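Protokoll der Sitzung vom Dienstag, 21. April 2020
Sammlerkreis Glas und Silber, Regionalgruppe Ollon
Form: Telefonkonferenz
Leitung: Geert Willems
Protokoll: Lieven Vanhove
Beginn: 19.30 Uhr

1. Protokoll der letzten Sitzung
Das Protokoll wird ohne Änderungen genehmigt. Der Hinweis auf die fehlende Preisliste der Tauschbörse ist erledigt, die Liste liegt allen vor.

2. Sammelbestellung Sommerkollektion Evusard
Geert Willems berichtet über den Stand. Evusard hat die Sommerkollektion angekündigt, der Händler Vermeulen nimmt Vorbestellungen entgegen. Ausgeliefert wird frühestens im Juli. Die Kollektion umfasst Glasperlen, Zwischenstücke und eine neue Schließe in Silber. Die Schließe passt laut Vermeulen auch auf die älteren Armbänder mit dem schmalen Endstück. Willems möchte das vor der Bestellung schriftlich haben, weil es bei der letzten Schließe Reklamationen gab.

Ab einem Bestellwert von 3000 Euro entfallen die Versandkosten, und jede Bestellerin und jeder Besteller erhält eine Zugabeperle. Bisher sind Bestellungen für rund 2000 Euro angemeldet. Es wird beschlossen, die Liste noch offen zu halten und die Mitglieder per Rundschreiben zu erinnern. Wer bereits bestellt hat, kann bis zum Schluss der Liste ändern, danach nicht mehr.

Diskutiert wird, ob die Zugabeperlen verlost oder direkt verteilt werden, falls Vermeulen nicht alle in derselben Farbe liefern kann. Beschluss: direkt verteilen, Farbwünsche werden nicht berücksichtigt. Eine Gegenstimme.

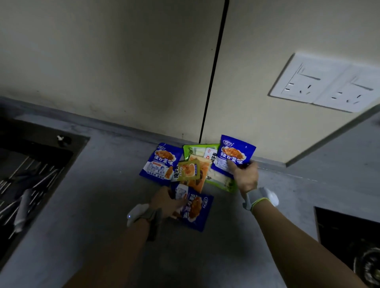
3. Kasse
Der Kontostand beträgt 972 Euro. Offen ist noch die Rechnung für die Samteinlagen der Schaukästen. Die Jahresbeiträge sind bis auf zwei eingegangen, Vanhove schreibt die Betreffenden an. Für die Sammelbestellung wird kein Geld aus der Kasse vorgestreckt. Bezahlt wird im Voraus, mit Namen und Bestellnummer im Verwendungszweck.

4. Tauschbörse
Die Börse im Frühjahr fällt aus. Der Saal wurde kostenfrei storniert. Ein Ersatztermin im Herbst wird erst festgelegt, wenn Veranstaltungen wieder planbar sind. Bis dahin kann per Post getauscht werden. Vanhove führt dafür eine Liste mit Angeboten und Gesuchen und verschickt sie einmal im Monat. Perlen mit Abplatzungen oder lockerem Silberkern müssen in der Liste als solche bezeichnet werden. Das Porto trägt jeweils der Absender.

5. Pflege und Reinigung
Mehrere Mitglieder haben nach dem Silberbad von Pevach gefragt. Willems hat es an eigenen Stücken ausprobiert. Bei glattem Silber ist er zufrieden, bei geschwärzten Vertiefungen rät er ab, dort wurde die Schwärzung heller. Für Glasperlen genügen lauwarmes Wasser und ein weiches Tuch. Bernstein und Perlmutt gehören nicht ins Bad. Willems schreibt dazu drei kurze Absätze für das Rundschreiben.

6. Verschiedenes
Der Vorschlag, die Schaukästen im Sommer in der Bibliothek aufzustellen, wird vertagt. Der Schlüssel zum größeren Kasten liegt bei Vanhove.
Eine Anfrage zur Echtheit einer älteren Perle ohne Stempel wird an Vermeulen weitergeleitet.

Aufgaben
Willems: schriftliche Auskunft zur Schließe, Text zur Silberpflege
Vanhove: Rundschreiben, Tauschliste, Erinnerung Beiträge

Ende der Sitzung: 20.50 Uhr
Die nächste Sitzung findet wieder telefonisch statt, die Einwahldaten kommen mit dem Rundschreiben.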